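Cuaderno de taller, cocina de pruebas
Junio de 2023

Tercera tanda con la mezcla de Hesitz y sigo sin creerme la ficha. Dice «grano limpio, listo para usar, merma inferior a lo apreciable». Inferior a lo apreciable por quién, con qué balanza y después de cuántos trasvases, no lo pone. Romana opina que estoy buscándole tres pies al gato. Puede ser. De momento apunto.

Lo que quería mirar: cuánto se pierde al pasar el grano de la bolsa al bol, y si el dato cambia según se vuelque de golpe o poco a poco. Parece una tontería, pero en la hoja de recetas llevamos desde noviembre arrastrando una diferencia que todo el mundo achaca a la humedad. La humedad sirve para explicar cualquier cosa. Me gustaría descartar primero lo aburrido.

Pesadas de la mañana, bolsa llena, sin abrir: 1.481 g. Es la grande, la del saco que trajo Rajeshwari. De ahí saqué una bolsa de 429 g para la prueba corta y otra de 190 g para la de control. Las tres pesadas en la balanza vieja, que tarda en estabilizarse y hay que esperar con paciencia hasta que deja de bailar. La de Resau sigue en calibración, según ellos «esta semana». Es la misma semana que nos dijeron la otra vez.

Prueba de control (190 g). Volcado a mano, despacio, bolsa casi tocando el borde. Cayó todo dentro, o eso parecía, hasta que pasé la palma por la mesa y noté granos sueltos. Pocos. No los pesé porque la balanza no baja tanto, y un número inventado no me sirve. Queda como «algo se pierde».

Sobre la bolsa: el plástico arrugado retiene más polvo del que uno piensa. Sacudirla al final ayuda, pero el que sacude decide cuándo ha terminado, y ahí ya entra el criterio de cada cual. Romana le da dos golpes secos. Rajeshwari la enrolla desde abajo, como un tubo de pasta de dientes. Yo no tengo método, lo reconozco. Si comparamos resultados entre los tres sin fijar esto, estamos comparando muñecas y no grano.

Tampoco me convence el bol. El de acero se limpia bien y se ve enseguida lo que queda pegado, eso se lo doy. Pero en la hoja de Smadi recomiendan un recipiente «de pared alta para evitar proyección» y luego no dan ninguna altura. Probé a subir la bolsa un palmo y el grano rebotaba más en el fondo vacío; con una capa ya formada se calmaba. Lo vi una vez, a ojo. No pasa a la hoja común hasta que alguien lo repita sin saber lo que espero.

Cosas que no pienso aceptar como explicación mientras no haya pesada:
– que el grano «se asienta»
– que la bolsa «siempre se queda con un poco»
– que en Rutbridge lo hacen así y les sale

Lo de Rutbridge merece nota aparte. Su tabla da cero pérdida en todas las filas. Cero en todas. O trabajan en una campana de cristal o redondean con mucha alegría. Les he pedido los datos sin redondear.

Prueba corta (429 g). Mesa despejada de utensilios y repasada con bayeta, aunque las marcas viejas de la superficie no salen ni frotando y luego confunden al buscar granos. Blanco sobre blanco sucio, con grano beige encima: no es el mejor fondo. Propuse poner una bandeja oscura debajo. Aceptado para la próxima, ya veremos si aparece la bandeja. 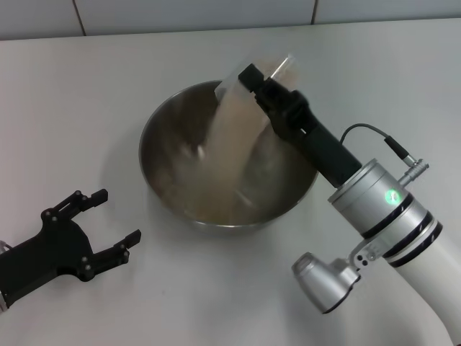
¿Conviene volcar la bolsa de golpe o por partes?
Por partes, al menos hasta que el fondo del bol quede cubierto; después se puede inclinar más. Lo digo con lo poco que tengo, que son impresiones, y habrá que pesar lo caído fuera en los dos casos.

Otra duda que dejo escrita: la bolsa vacía hay que pesarla siempre, y después de volcar, no antes de llenar. En las hojas antiguas la tara está copiada de una fila a otra, idéntica, lo cual me hace sospechar que se pesó una sola bolsa y se dio por buena para el resto. Si es así, la famosa diferencia puede venir de ahí y la humedad queda absuelta. No lo sé todavía.

Pendiente:
– repetir la de 429 g con bandeja oscura, 15 minutos de reposo antes de la pesada final
– acordar cómo se sacude la bolsa y escribirlo con palabras que no admitan discusión
– reclamar la balanza a Resau, otra vez
– preguntar a Hesitz qué entienden por «apreciable»

Romana ha leído esto por encima del hombro y dice que con el tiempo que llevo escribiendo ya habríamos hecho dos tandas más. Le he pasado la bayeta.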